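Storage Orientation and Retrieval Errors in a Shared Tool Collection
Project report, Materials and Logistics Practicum
Ismail Salem and Sun-ja Sun
January 18, 2026

1. Background

The Ondeneck tool library lends hand tools and small power tools to residents. Items are kept in closed boxes on open shelving, and each box carries a printed label with the item number. Loans are recorded in Pustico, a check-out program that stores the item number, the time of issue, the time of return and a free-text note from the desk.

Desk staff reported that the wrong box was often brought from the shelves. A wrong box that is noticed at the desk costs a second trip. A wrong box that is not noticed produces a loan record that no longer matches the shelf, and the error can stay in the system until the next stock check. Our project asked whether the way boxes are placed on the shelf affects how often this happens.

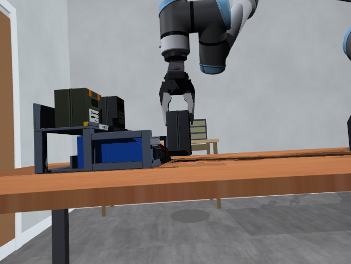

Two placements were in use when we began. Flat placement puts the largest face of the box on the shelf, and boxes are stacked. Upright placement stands the box on its smallest face with the label facing out. The library had no written rule. Large boxes tended to be stacked, and the rest went wherever there was space.

2. Method

We exported all loan records for the study period, which gave 2,496 entries. Entries without a return time were removed, as were renewals, because a renewal does not involve a trip to the shelves. After this step 1,702 entries remained.

Each entry was coded by shelf section and by placement. The placement code came from a shelf survey done in October, repeated once to check that boxes had not moved between sections. Where the two surveys disagreed, the entry was coded as "mixed" and left out of the comparison of placements. It was kept in the totals by section.

A retrieval error was defined as either of the following:
- a desk note stating that the wrong box was fetched
- a return record whose item number differed from the number issued

Both authors coded the desk notes separately. We disagreed on 19 notes, mostly ones that used the word "swap" without saying whether the borrower had changed their mind. These were discussed and settled before the comparison was run. Abbreviations in the notes were expanded using a list kept at the desk.

3. Box dimensions and stability

Upright placement saves shelf width but raises the center of gravity. Before recommending it for any section we compared the height of each box with the depth of its base. A tall box on a narrow base tips at a smaller angle, and an uneven load inside the box lowers that angle further. We estimated the tipping angle from the outside dimensions and then corrected it for the heaviest item in the box, assumed to rest against one wall.
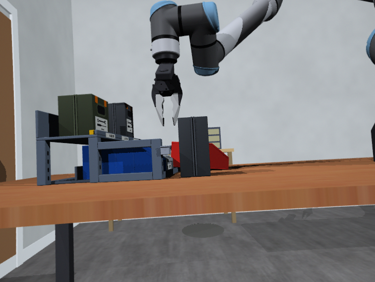

Figure 2. Tall dark gray box standing upright on a tabletop, with an open gripper above it.

The correction matters most for drill cases, where the battery can account for much of the weight. It makes little difference for boxes of sockets or bits, which are filled evenly. Boxes that fell below our chosen limit were marked as flat only. The limit was taken from the Vandilier shelving manual used in the course and was not tested on the library's own shelves.

4. Findings

Sections stored upright had a lower error rate than sections stored flat. Most errors in the flat sections involved the box directly above or below the correct one, and the label was often covered by the lip of the box on top of it. In the upright sections, errors were mainly between items with similar numbers.

Section 5 did not follow the pattern. It is upright throughout but had an error rate close to that of the flat sections. The labels there are an older set in a smaller type size, so placement and label design cannot be separated with the records we have.

Toolboxes with several inner cases caused a different problem. The correct box was fetched, but a case inside it was missing or belonged to another set. 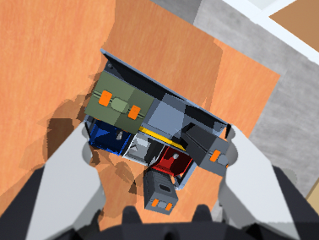

Figure 3. Open toolbox with inner compartments and cases, seen from above.

These were not counted as retrieval errors under our definition. They do appear in the desk notes, and a contents check at return would catch them earlier.

5. Limitations

Desk notes are optional in Pustico, and some staff write more of them than others. Errors that were corrected at the shelf left no record at all. The surveys describe the shelves on two occasions only.

6. Recommendations

Use upright placement for all boxes above the stability limit, and replace the older labels in Section 5 before any further comparison is made. Add a required field for retrieval errors to the check-out form. The Phuthong branch uses the same software and has agreed to share its records, which would allow the label question to be examined on a second set of shelves.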